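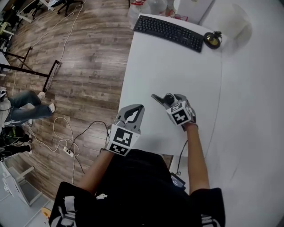

Wednesday is club night, and this semester that means the keyboard task. We picked it because everyone thought it would be easy. You move a keyboard from one side of the table to the other, set it down straight, and let go. That was the plan in April, and we are still on it.

The way it works is that one of us does the task by hand with a pair of grippers, over and over, and the recordings go toward training. Our target is 1000 clean runs by the end of the term. We have 286. A run counts as clean if both marker cubes stay in view the whole time and you don't bump the table. I lose most of mine to the first rule. When I reach across with my right hand I tend to roll my wrist, and then the cube is facing the floor and the tracking is gone.

Balthasar Gruber, who started the club, is much better at this than I am. He goes slowly and keeps his elbows in. I tried copying him last week and got through a whole batch with only two thrown out, so I guess that's the trick. It does make your shoulders sore.
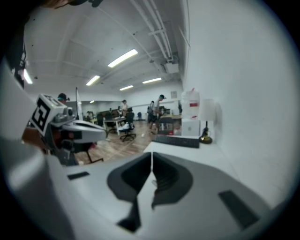 Both grippers up at the long table, with the keyboard lying on it.

The other half of the club is on software. We call our labeling script Tunell, for reasons that go back to before I joined, and it has been crashing on long recordings. If a run goes past a certain length it drops the left hand completely. The fix for now is to keep the runs short. I would like a better fix, but I am not the one who has to write it.

We also had a long talk about whether to change the lighting. One side thinks the overhead lights wash out the markers when you tilt them back. The other side thinks we should stop tilting them back. We left it alone and agreed to look at it again after another 100 runs, mostly so the data stays consistent until then.

Anddale has a club too, and we are supposed to meet them for a small contest before summer. Their team is called Zallix and they are doing cups, as far as I know. I have no idea how you compare cups to keyboards. Balthasar is writing up some rules with their side, and I'll post them when I have a copy.

If you want to come try it, you don't need any experience. Wear something with short sleeves — long ones catch on the grips — and plan to stay until nine or so. Newer people usually start on sorting the recordings and get a turn at the table the same night.

Next time I want to work on letting go. I still open the left hand a little before the right, and the keyboard lands crooked.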